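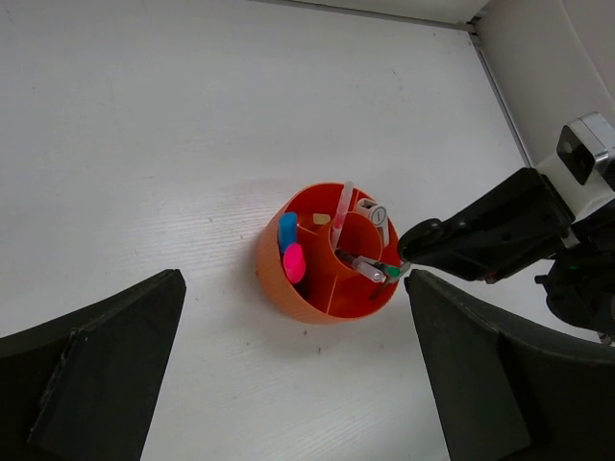 Desk tidying tips I have stopped believing (and a few I kept)

Every May some magazine or other tells us that a clear desk makes a clear head. I have had a clear desk. My head was much the same. What I did notice was that I could find the scissors, so I've gone back through the usual advice and tried to sort out which bits earn their keep.

"Give every object a home"

Fine as far as it goes. The trouble is that people buy the home first. A pot with compartments is handy if you own the right amount of stuff to go in it, and a nuisance if you don't, as you'll fill the spare gaps with dead batteries and foreign coins. Empty the drawer, throw out what doesn't write, and only then decide whether you need a pot. Siwan Jenkins wrote in to say she did this and was left with two biros and a pencil, which now live in a mug.

"Store pens tip down"

I was told this was vital. For felt tips and highlighters there may be something in it. Ordinary ballpoints seem to put up with either. Lying them flat suits most sorts, but then you're back to a drawer, and drawers are where pens go to be lost. I stand mine up and test the lot twice a year on the back of an envelope.

"Revive a dried-out marker with vinegar"

I have seen this one everywhere and I'm not convinced. Water-based felt tips will sometimes come back for an afternoon if you dip the nib in a little warm water, put the cap on and leave them overnight. Permanent markers won't thank you for it. Mostly you end up with blue fingers and a marker that was cheap to begin with.

"Toothpaste removes ink from a white desk"

It can, but it's a mild abrasive and on a glossy surface it may leave a dull patch you'll notice more than the ink. Start with washing-up liquid on a damp cloth. If that fails, dab on surgical spirit with cotton wool, trying it first somewhere out of sight. Wipe, don't scrub. Keep it well away from varnish.

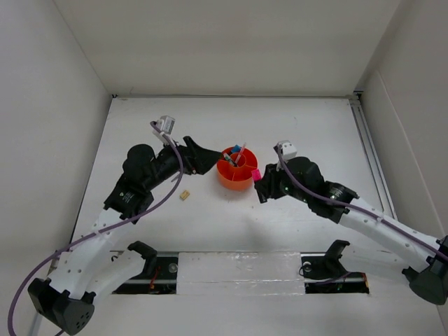
A white top shows up every mark, so wipe it little and often.

"Line your pots with felt"

Why? It stops a rattle I've never heard, and it collects pencil dust. A plastic pot can be washed in the sink in 20 seconds. A felt-lined one can't.

"The one-minute rule"

If a job takes less than a minute, do it now. I wanted to hate this and couldn't. Caps back on pens, receipts in the bin, cup to the kitchen. Hywel Bowen points out that a determined person can fill a whole morning with one-minute jobs, and he's right, so I keep it for the end of the day.

Things I'd skip altogether: scented drawer liners, label makers for a household of 2, and any tray sold as a "system".

Search tips: type a word and press Go

Related tips
Getting candle wax out of a tablecloth
Do you need a separate cloth for glass?
Sticky labels on jars: four methods, one winner
Limescale and the great lemon myth

Contact us | Copyright Craddock Household Pages | Back to top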